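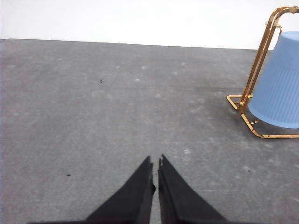 Gold tubing on gray carpet, with one of its looped feet at the front left.

I've wanted a proper cup rack since we moved in, and I'm very pleased to say I now have opinions about them! My cups used to dry on a folded dish towel next to the sink, where they took up half the counter and left rings all over the place. Then my neighbor Sharon Koech came by in December with a flyer from Lebrun, the housewares shop over by the bus depot, and I walked out with a gold one. (The Truren rack I'd gone in for was bigger and white, and it would have needed a shelf of its own.)
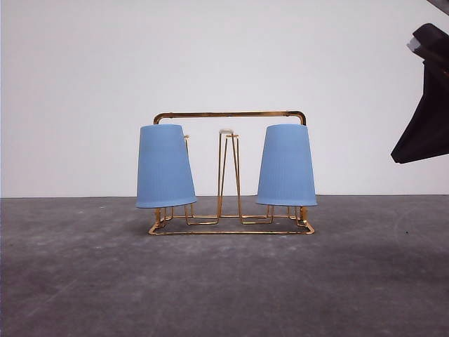 What I like most is the pegs. Each cup goes upside down over its own peg, so the rim stays up off whatever you've set the rack on and the air gets in underneath. On the towel they just sat there and fogged up. There's a bar across the top too, and I carry the whole thing by that from the kitchen to the table -- cups and all, if I'm feeling brave.

I picked it up for 132 shillings less than the sticker because Victor Ogola at the register was clearing the shelf. I'm still telling people about that.
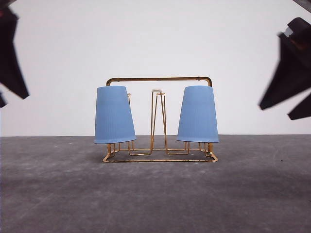 Two pale blue cups upside down, one on each side, and the peg in the middle free.

I love that blue with the gold. The cups are plastic with very fine ribs down the sides, nice to grip when your hands are soapy, and they taper enough to slide on and off easily. Mitra Heydari thinks I should get glass ones to go with the rack, but Mitra doesn't have my kitchen floor!

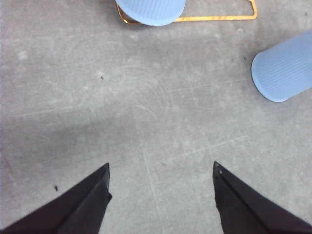

Speaking of floors, plastic really does make life easier. A dropped cup gets a rinse and goes back on its peg. The ribs do hold on to tea if you leave it overnight, so I go around the outside with an old toothbrush and a drop of dish soap every so often, then wipe down the wires while I'm at it. Hạnh Giáp swears by vinegar for that part. I haven't tried it on the gold finish yet -- if you have, leave me a comment and tell me how it went.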